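How to Clean a Toaster and Get an Even Slice

Posted 11 November 2018 by Jordan Fairclough

Most toasters are thrown out long before they are worn out. They get full of crumbs, start to smell, brown one side more than the other, and end up at the tip. A clean takes very little work and needs no special products.

What you need

A soft pastry brush, a damp cloth, a dry cloth, a little washing-up liquid and some old newspaper.
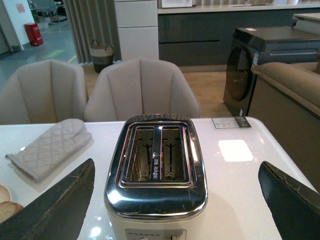 Unplug the toaster and leave it for 30 minutes before you start. The wires inside hold their heat for longer than the casing does. While you wait, look straight down into the slots with a good light overhead. On a two-slot model you should be able to see the metal guides and the thin wire supports on both sides, and any raisin or bit of crust stuck to them. Don't poke at these with a knife or fork, even with the plug out. The wires bend easily and the bread will catch on them afterwards.

Step 1. Empty the crumbs

Slide out the crumb tray over the newspaper and tip it. If your toaster has no tray, hold it upside down and tap the sides with your palm. Brush downwards through each slot, then tip it again. Wash the tray in soapy water and dry it fully. A tray put back damp will rust at the corners within a few months, as mine did last October.

Step 2. Wipe the outside

Wring the cloth out well. Go along the metal with the grain, if it has one, and dry it straight away. Avoid scouring pads on chrome. Pull off the dial only if the instruction book says you can. Wipe the worktop as well before you put anything back.

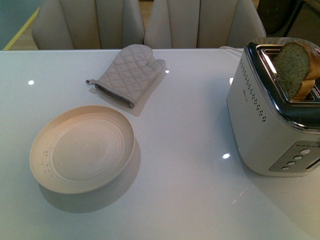
Step 3. Run it empty

Plug it in and run it once with no bread, on setting 4 if yours goes that high. Open a window. There may be a faint smell from any soap left behind.

Step 4. Test with one slice

Use plain white bread, as the browning is easier to judge. Keep a plate close by and an oven glove for moving the toaster if you need to, as the top gets hot.
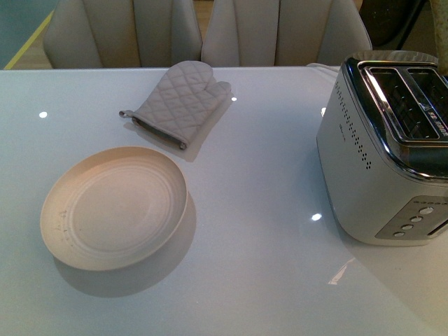
Photo: Godfrey Rashidi

Bread from the fridge takes longer than bread from the bin, and a day-old loaf browns faster than a fresh one. Test with the bread you normally eat, and write the setting down. Mine is 5 for a fresh loaf.

If one side comes out paler, turn the slice round and try the other slot.

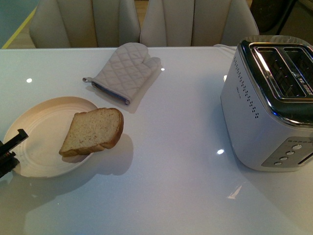
If the same side of the toaster is pale again, an element has probably gone and cleaning won't help. If the pale side moves with the bread, the slice was cut unevenly.

How often

Empty the tray once a week if you make toast every day. The full clean can wait 8 weeks. Fruit bread and anything with seeds on top will fill the tray sooner.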